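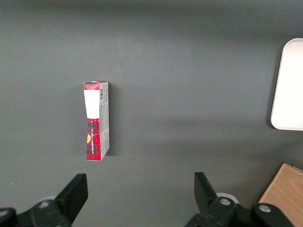 小型紙箱包装改善業務 進捗報告(9月分)
提出先:Voneo 包装企画担当
作成:Flatside 試作評価室 Janaka Selvanayagam

1. 対象
縦長小型紙箱「Zukiment」シリーズのうち、赤黒タータン柄の1品種。正面上部は白無地のラベル領域、下部は柄面とし、柄面に白色の縦書き方向文字列を配する。バーコードは側面上端寄りに置く。前回報告時からの版面変更はない。

2. 当月の実施内容
印刷済みブランク416枚を受領し、外観検査を完了した。このうち32枚を色調不良(赤の濃度不足)として除外し、残りを組立試験に回した。組立は手作業で行い、糊しろの圧着条件は3水準とした。ラベル領域への印字は未着手である。

3. 所見
(1)上端フラップの折り部に軽度のしわが生じる個体がある。折り線部では紙の白地が細く露出し、濃色の柄面で目立つ。罫線の深さと紙目方向の両面から原因を調査中。
(2)柄面の白文字は字が小さく、撮影画像からの判読は困難である。文字サイズの拡大、または文字背面の柄の濃度調整を検討する。
(3)箱底の平面度にばらつきがあり、直立時にわずかに傾くものがある。底面フラップの差込み寸法を見直す。
(4)側面は明灰色と白の地に細かい暗色文字を配しており、正面に比べ可読性の問題は小さいと判断する。下部の柄のアクセントは現行どおりとする。

4. 予算および資材
資材費は計画内で推移している。罫線用の刃型を再製作する場合は追加費用が発生するため、Sarkarに見積りを依頼した。回答を受領後、別紙にて報告する。

5. 次期の予定
罫線深さを変更した試作100個を組み立て、上端のしわと底面の傾きを再評価する。ラベル領域の印字試験は、その結果を確認した後に着手する。白文字の修正案は2案を作成し、貴社の確認を依頼する予定である。

6. 確認依頼事項
・ラベル領域に印字する項目の確定
・色調の限度見本の承認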